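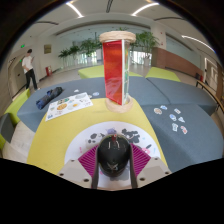 Workshop > Notebooks > Equipment Planning

March, entry by Lucie Hiebert

3 min read

The request for additional hand-held grippers must be settled before the allocation for the Justmont account closes, and this entry records where the matter stands. The amount available is $3,930. It is to cover new units, replacement fan pads and finger parts, and any freight. Pranab Weerakoon has asked that the request be tied to the kind of work the tool is expected to do. The lounge seating is a fair case for that purpose: a rounded black object with a glossy domed top, held between the two dark grey fingers just above a round paper mat, on a yellow table that curves. A straight-sided block on a flat bench would ask far less of the fingers, and a unit specified on bench work alone would probably be specified too cheaply.

Quotations received

Hunari: $1,377 per unit, complete with fingers and mounting plates. Delivery to the Hawthorne building is included. The quotation does not say whether the plates are drilled to our existing pattern. I wrote to them this morning and asked for a drawing.

Flallus: spares only. One kit at $869, covering ridged pads, finger blanks and fasteners. They do not offer a complete unit at present and could not say when they would.

Two Hunari units and one Flallus kit come within the allocation. What remains would pay for freight on the kit, but it would not pay for a second kit, and it would not pay for a third unit under any arrangement I could work out.

Points for decision

1. Whether to buy the two units together. Pranab's view is that we should take one, use it for a month, and order the other afterward. My view is that the money may not be there afterward. The Justmont account does not carry a balance forward, and the last request we held over had to be submitted again from the beginning.

2. Whether the Flallus pads fit the Hunari mounting. The dimensions in the two quotations agree on width and are silent on depth. The kit should not be ordered until a sample has been tried. Flallus will lend a sample pair if we pay the return postage, and I have accepted.

3. Pad color. Our present pads are magenta. Both suppliers list other colors at the same price. I see no reason to change, and there is some value in having old and new sets look alike in the records. Pranab would prefer that new pads be visibly different so that hours of use can be kept separately. A mark on the back of each pad would serve as well, provided everyone remembers to look for it.

4. Storage. The cabinet at Hawthorne has room for one more unit. If two are bought, the lower shelf must be cleared of the old cable stock, which has been due for disposal for some time. No cost is entered for this.

Use outside the workshop

Part of the planned work is in public halls with upholstered seating and daylight from large windows. The current request makes no provision for a carrying case. I asked Hunari for a price and have not had an answer. Should the price be modest, it can be met from what is left after freight; otherwise we continue with the padded crate, which is heavy but sound. Pranab notes that the crate will not hold two units side by side without a divider. He has offered to cut one from offcuts.

Servicing was also raised. Hunari's terms cover parts for the first year, excluding pads, and the unit must be returned to them for any repair beyond the fingers. A unit sent away leaves us one short, and I have put this in the request as the main argument for buying both together.

Still open: plate drawing from Hunari, sample pads from Flallus, price for the case. Pranab to review the wording of the request before I sign it. Account code to be checked against last year's form.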